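Research > Working Papers > Shared Basins
Hajar Ghoneim and Milovan Vasić, March
7 min read

3.2 The small basin as a work surface

Most of the office basins we looked at are not really for washing hands. People rinse cups, fill the watering can, and every so often somebody has to clean the thing itself. That last job is what this section is about. Our diary sheets (134 entries, 16 offices, Borkitz and Minenley sites together) put it well down the list of jobs anyone admits to doing.

The tools are whatever is to hand. Sponge, old brush, cloth from the cupboard. Lysenko's earlier notes for Lahlou assumed a proper cleaning kit at every basin -- we didn't find that. Two offices had one. The rest kept a sponge somewhere near the tap and left it at that.

Layout matters more than we expected. Where there is a flat bit beside the bowl it fills up with things, and gets wiped less than the bowl does. Diary entries say "did the sink" and mean the bowl only. Smudges on the flat part were put down to "the cups" in most write-ups, though we have no way of checking that. Basins with the bowl set to one side also make for akward reaching, one hand down in the bowl and the other parked at the front rim. See Figure 4. 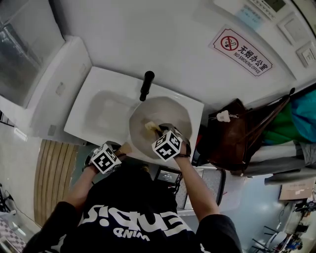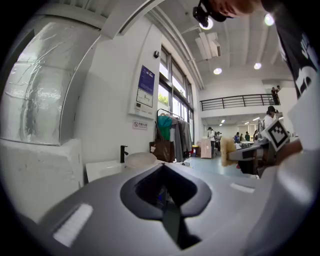

Figure 4. Work at an office basin. First picture: both hands at the sink, the right one in the bowl, flat area to its left. Second picture: a beige, fluffy item, soft brush head or similar, with the wall panel and blue poster behind.

Soft tools came up a lot in the interviews. Berrada's group prefered them for glazed bowls, less scratching, but they hold water and nobody likes wringing them out. Stiff brushes were said to be quicker round the waste. We did not time either one.

Storage is the other half of it. No hook, no shelf, so the sponge sits on the rim or on the flat part and leaves its own mark. The Pratirine site put in a small rack at our asking -- entries there are still coming in and are left out of Table 2.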